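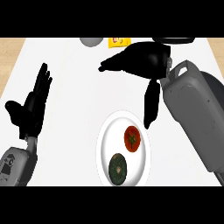 Hanne Fogh wrote to us after her first week with Luvum that she had stopped keeping a second terminal open just to find out which planner had given up. We get a lot of messages like that one, and they always make our day!

Luvum 3: grasp planning and replay for two-armed robots

Luvum is a planning and inspection tool for people who work with two arms and a pair of many-fingered hands. You give it a robot model, a set of objects and a goal, and it gives you back arm and hand motions you can step through, argue with, change and run again. It does its work in simulation first, so you can try a hundred bad ideas before lunch and never scratch a finger joint.

Version 3 is the one we've wanted to make since the beginning. The planner and the viewer used to be two programs that talked to each other through files (and now and then fell out). They are now one window. Click on a moment in a run and you get the joint angles, the contact points, the cost of the chosen path and the paths it turned down, all at that same moment.

What it does

Plans both arms together. Older versions planned the left arm, froze it, then planned the right. Luvum 3 treats the pair as one problem, so an arm that is waiting its turn will move out of the way if that opens up a better route for the other.

Closes fingers one at a time. Each finger has its own stopping rule, set by contact, by joint angle or by time. Thumbs get their own settings page, and they earn it. A plate rim and a piece of round fruit ask very different things of a thumb, and you can save a set of rules for each kind of object.

Replays with changes. Take any recorded run, shift an object, swap the hand model or turn the friction down, and play it again from whichever step you like. The old and new runs are drawn over each other in two colours.

Keeps clutter in mind. Objects you aren't picking up still count. Mark them "leave alone" and the planner keeps its distance, or mark them "may nudge" if a gentle push is fine.

The object library

Luvum comes with 1102 object models, mostly kitchen and tabletop things: fruit, vegetables, bowls, plates, packets and tins. Védís Bjarnason went through the lot for this release and fixed the weights, which in the old library were sometimes very silly (we had a lemon heavier than a saucepan). You can add your own from any common mesh format, and the import tool will warn you about holes and flipped faces before they spoil a run.

Working with other tools

Kovus, our camera and object tracking package, plugs straight in and fills the planner's table with whatever it has found. Runs can also be exported to Durska for training. If you use neither, there is a plain Python interface, and it's the same one we use ourselves.

What you need

A desktop machine running Linux, with 60 GB of free disk space for the full library. A graphics card is a great help for the viewer, but the planner will run without one. Laptops are fine for replay.

Known limits

Soft packaging is still treated as stiff, so a crisp packet will behave like a thin box. Oddur Hedegaard is working on this and has a version that crumples beautifully and takes far too long to do it. Handing an object from one hand to the other works well for rigid things, less well for anything long and thin. Plans with more than 5 objects marked "may nudge" can be slow to settle.

Getting started

The download includes three worked projects: clearing a plate, packing a box and opening a jar. Start with the plate. It's short, it uses both hands, and the settings are all written out with notes by Bjarke Bergmann on what happens when you change them. Change them! Runs are kept until you delete them, so your first good one will still be there in the history panel.

Released 19 Sep 2022. Projects from version 2 open directly, though saved thumb settings need to be entered again.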